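How Do You Choose a Hand for a Robot?

Your hand can do a lot of jobs. It can hold a pencil, open a jar and pull on a sock. You use the same hand for all of them and you don't have to think about it much.

A robot hand is harder to get right. People who build robots have to decide what shape it should be, how many fingers it needs and how hard it should squeeze. A simple way to find out is to give different hands the same job and see how each one does.

Two kinds of hand

A gripper is the simpler kind. Many grippers have two fingers that move toward each other, like the ends of a pair of kitchen tongs. They open and they close. There are not many parts to break, and the computer only has to work out where to put the gripper and when to shut it.

The other kind looks more like yours. It has several fingers that bend at joints, and a palm. It can hold things in more ways, but every finger has to be told what to do. If one finger is late, the object may slip out.

Why cloth is a good test

A wooden block is easy for a robot. It stays the same shape when you pick it up. If the robot knows where the block is, it knows where the sides are too.

Cloth changes shape every time it is touched. It folds, droops and bunches up. Part of it can hide under another part. A gripper may pinch one layer or four layers, and it can be hard for the robot to tell which.

At a workshop called Bralska, Géza Pap tests robot hands with cloths and a basket. The job is to pick up a cloth from a table and drop it in the basket. Each hand gets 50 tries. In one test the gripper got the cloth into the basket 46 times short of nothing fancy: pick up, move over, let go. The hand with bending fingers needed more practice first.What counts as a good try

Before testing, you have to agree on the rules. Does it count if half the cloth hangs over the side of the basket? Géza says no. All of it has to be inside. Does it count if the robot drops the cloth and picks it up again? He says yes, as long as it finishes in 21 seconds.

The rules have to stay the same for every hand. The cloth should be the same one, and the basket should stay in the same place. If you change two things at once, you can't tell which one made the difference.

Try it yourself

You will need a small towel, a basket or box, and a pair of kitchen tongs.

Put the towel on a table in a loose heap. Pick it up with the tongs and drop it in the basket. Do this ten times and write down how many times all of the towel went in. Then do it again using your hand, with a thick winter glove on.

Now spread the towel out flat and try both ways again. You will probably find that a flat towel is harder to grab than a heap. Where did you have to pinch it? Robot builders have to answer that question too, and then write the answer down as steps a computer can follow.
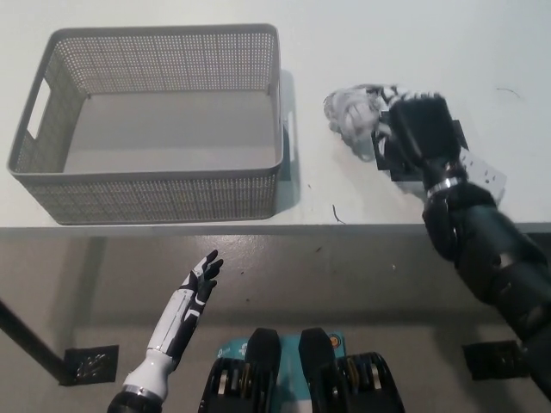
If you have a friend with you, let them give the orders while you hold the tongs with your eyes closed. They can say left, right, down, close and open. Swap places after a few turns and keep the same rules for both of you.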